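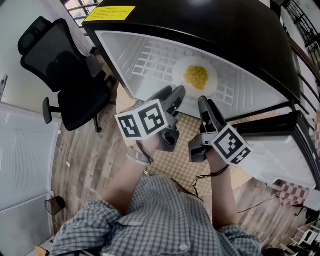 Teaching by hand: lifting things out of a chest freezer

Picking something up off a table is the task everyone demonstrates first, and a policy trained on it will be lost the moment the table has walls. A freezer has four walls and a lid. It also asks you to bend at the waist with a gripper in each hand, so do your stretching before you start.

Before you record

Charge both grippers and start them from the Drindano app, left one first. Wipe the marker cubes. Hold each gripper up to the head camera and wait for the tick. If the tick doesn't come, Zuzanna Stępień's advice is to turn round and face the window, and I'm sorry to say it works.

Prop the lid fully open. Tie back long sleeves and anything else that likes to dangle.

The demonstration

1. Stand close, feet apart, grippers at chest height. Press record and hold still for a breath.

2. Lean in from the hips. Keep both markers where your head camera can see them, which means looking at your own hands like a nervous pianist.

3. Open the fingers before they reach the plate. Come in low and level from the near side.

4. Close both grippers together, gently. Squeezing harder on one side tips the plate, and you will be picking yellow bits out of the ridges until Tuesday.

5. Lift straight up, clear the rim, then move sideways. Cutting the corner saves half a second and teaches the robot to hit the rim.

6. Set the plate down, open, back away, stop.

If you fumble, carry on and recover at normal speed. Mark the take as a recovery in Zinidell. A run of 100 takes is a decent morning; past that you get sloppy and so does the data.

Upright fridges

Same routine, less backache. Turn your whole body towards the shelf and keep your elbows in, or one gripper will wander in front of the other and hide its marker.

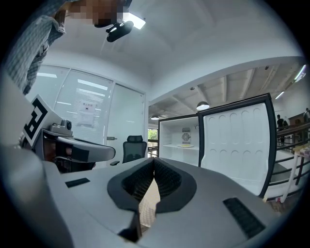 View from one gripper, with the other at left and the fridge door open.

Check the finger pads in this view between takes. If they don't meet evenly, reseat them and redo the last few. Urszula Zawadzka keeps the spares in the drawer marked Michalski, for reasons that predate me.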